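Dish rack

A dish rack (also dish drainer or draining rack) is an open frame that holds washed crockery while it drips dry in the air. It is one of the great quiet pleasures of a small kitchen — no cloth, no electricity, and the bowls more or less look after themselves!

Forms

Wire racks are the oldest sort still in everyday use. Plastic ones are lighter and kinder to glazes, and many have a floor of pegs, which will hold a bowl on its edge as happily as a plate. Róisín Mac Suibhne's booklet Drip and Drain gives a whole chapter to pegs, and it is a delight.

Loading

Bowls do best tilted, so that water runs off the rim. Cups are usually turned upside down or laid on their side, though plenty of people stand them upright. Chopsticks can simply lean across the pegs.
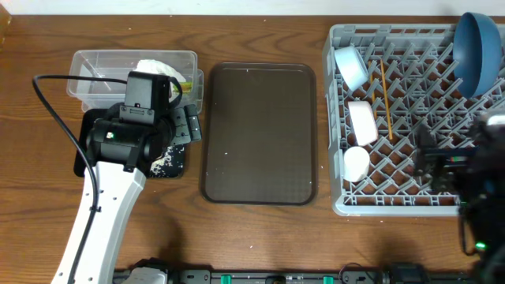

Plurell Household Objects Group

A light grey plastic rack with a diamond lattice of pegs, holding two white cups, a pair of thin wooden chopsticks and a dark blue bowl on its edge. The brown serving tray beside it has rounded corners and a raised rim.

See also: Draining board, Plate rack, Tea towel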